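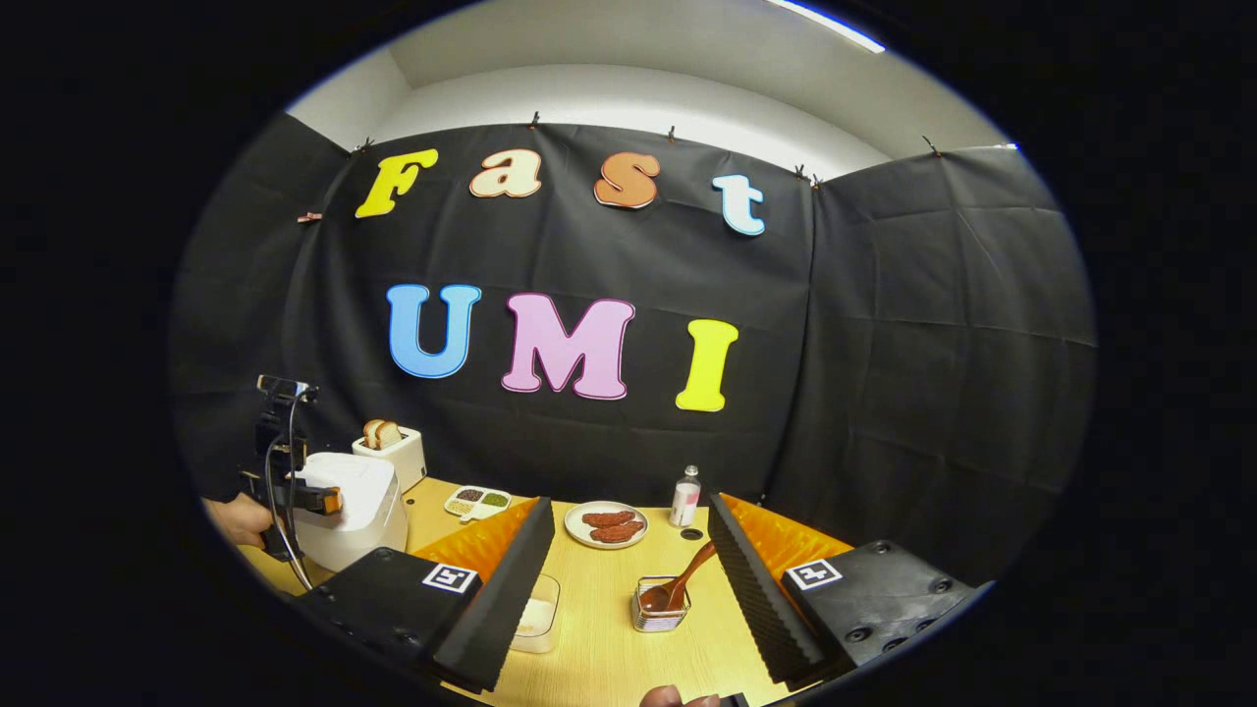
Figure 3. Tabletop workspace with black fabric backdrop and foam letters.

3.2 Standby power of countertop microwave ovens

Standby draw was logged for 21 ovens from two makers, Joten and Stema. Each unit was plugged in with the door closed and the clock set, then left for 60 minutes before logging began. Readings were taken at the wall outlet with a Jalard meter.

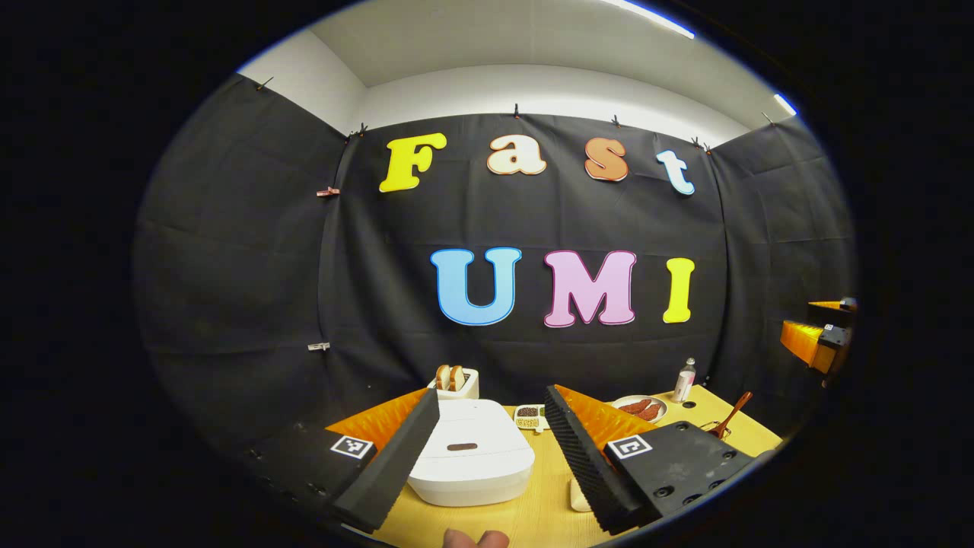

The meter was zeroed before each run. Runs in which the line voltage drifted outside the limits given in Section 2 were dropped, which left 329 valid runs out of 847. Most of the dropped runs fell in November, when the supply to the building was being upgraded. Display type explained more of the spread than cavity size did, in line with the model of Upadhyay. Ovens with a dimming clock were treated as a separate group in Table 4.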